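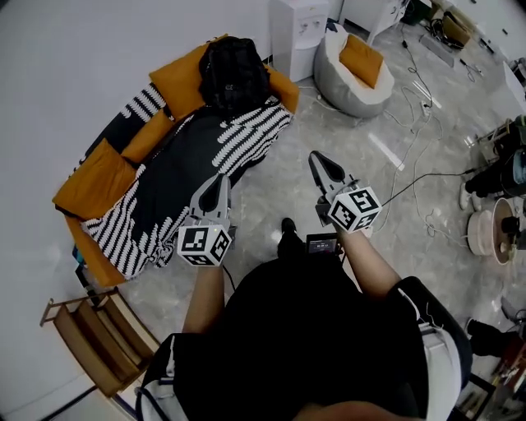

Polished floor with a grey marble pattern.

Search products, codes, pads Go

Carnus Neutral Floor Cleaner, 5 litre concentrate
Code 504

Carnus is a low-foam, neutral cleaner for polished and glazed hard floors. It lifts everyday dirt, shoe marks and light grease, and is made for floors that show streaks easily. Used at the normal rate it doesn't need rinsing.

It can be used on glazed and polished porcelain, ceramic tile, sealed marble, terrazzo, sheet vinyl and vinyl tile. Don't use it on raw timber, unsealed limestone or any floor with a wax finish, as it will dull the wax over time. If you don't know what your floor is, try a small patch behind a door first and leave it overnight.

Mixing

For weekly mopping, add 30 mL to a 5 litre bucket of cool or lukewarm water. For a kitchen or entry that gets heavy traffic, go up to 60 mL. More than that leaves a film, and the film is what most people are looking at when they tell us their tiles have gone cloudy. If it has already happened, mop twice with plain water and let the floor dry between passes.

The cap holds 30 mL to the inner line. The older bottles had a 20 mL cap, so check before you measure.

How to use

Sweep or vacuum first. Wring the mop until it stops dripping and work backwards towards the door in overlapping strokes. Change the water when it turns grey. On dark or high-gloss tiles, follow with a dry microfibre cloth while the floor is still damp. Keep people and pets off until it dries.

A Dandance flat mop suits this cleaner well. String mops hold too much water for polished tile. For dried paint spots or grout haze you'll need the Twal grout remover, sold separately. Never mix the two in one bucket.

Details

Size: 5 litres
Colour: pale green
Scent: light eucalyptus
pH: 7 to 7.5 diluted
Bottle and cap: recyclable, remove the pump first
Shelf life: two years unopened
Carton: four bottles

One bottle makes about 113 buckets at 40 mL each, the rate we suggest for most shops and offices.

Also available as a 20 litre drum (code 1290) and a 750 mL ready-to-use spray (code 274). The spray is for spills and small areas only.

Storage and safety

Keep out of reach of children. Store upright below 30 degrees and out of direct sun. If it gets in the eyes, rinse with running water for several minutes and get medical advice if they stay sore. The safety data sheet is sent with every carton order, or on request.

Delivery

Single bottles go out by road with other stock. Drums are delivered to ground level only, and someone has to be there to sign. The price on the 20 litre drum changes in November. Orders placed before then will be charged at the current price.

Contact Mistetti Floor Care | © Mistetti | Back to top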